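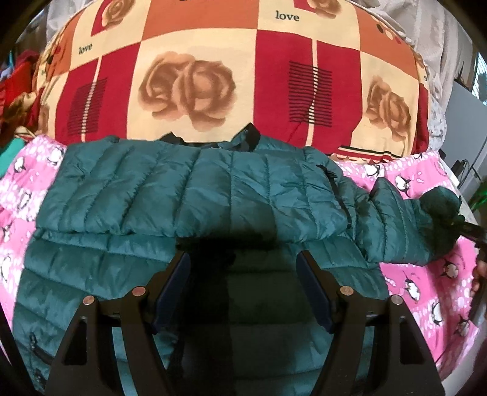 Chaqueta acolchada doblada sobre la cama y pinza de mano. Proyecto Ruangrit.

El Proyecto Ruangrit es un trabajo de estudiantes del club de robótica Vonell, en Ustmont, dedicado a la manipulación de ropa y mantas. Lo cuento en primera persona porque estuve dentro desde el segundo mes, y la wiki del club nos deja (menos mal, que a mí lo del tono serio me dura un párrafo).

Origen

La idea salió de una charla de Kanyarat Jitpraphai en octubre. Kanyarat venía de pelearse con piezas rígidas, cubos y tornillos sobre todo, y nos soltó que una prenda blanda era mucho más divertida: cada vez que la agarras tiene otra forma. A mí me convenció en el acto, a otros les costó un par de meriendas. El proyecto se aprobó el 26/4/22 con un presupuesto bastante flaquito.

Método

No programamos los movimientos uno a uno. Una persona sujeta la pinza por el mango y hace la tarea ella misma, con la cámara montada en la herramienta, y de esas grabaciones aprende después el modelo. Se trabaja en camas de verdad, en dormitorios de verdad, con las colchas que haya. Al principio lo hacíamos sobre una mesa con un mantel liso y quedaba precioso, pero el modelo se perdía en cuanto veía un estampado - y en las casas hay estampados por todas partes: rosas, cuadros, pingüinos, lo que quieras.

Llamamos episodio a cada intento completo, desde que la pinza se acerca a la tela hasta que la suelta. La primera colección llegó a 309 episodios y la segunda a casi 2000, ya con más manos y turnos mejor repartidos.

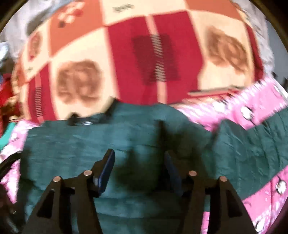

Los episodios se revisan a mano y ahí es donde se nos va la tarde. Descartamos los que tienen la tarea a medias o un tirón raro que no queremos que el modelo copie. El desenfoque lo toleramos, dentro de un orden. Kanyarat es más estricta que yo en esto y todavía lo discutimos.

Prendas

Las acolchadas son mis favoritas y también las más puñeteras. El nailon resbala, el relleno empuja y el doblez se abre si lo sueltas pronto. Con las mantas el lío es otro, porque pesan y arrastran lo que tengan debajo. Los calcetines siguen pendientes (¡algún día!).

Flevenance

Es el nombre del programa con el que etiquetamos. Lo escribimos entre dos durante unas vacaciones y se nota: el menú de exportar está escondido dentro del de ayuda. Guarda el tipo de tela, el tipo de doblez y quién llevaba la pinza. La versión con búsqueda por prenda está a medio hacer.

Este sitio utiliza cookies para recordar tus preferencias. Aceptar | Configurar

© Club Vonell, Ustmont | Contacto | Volver arriba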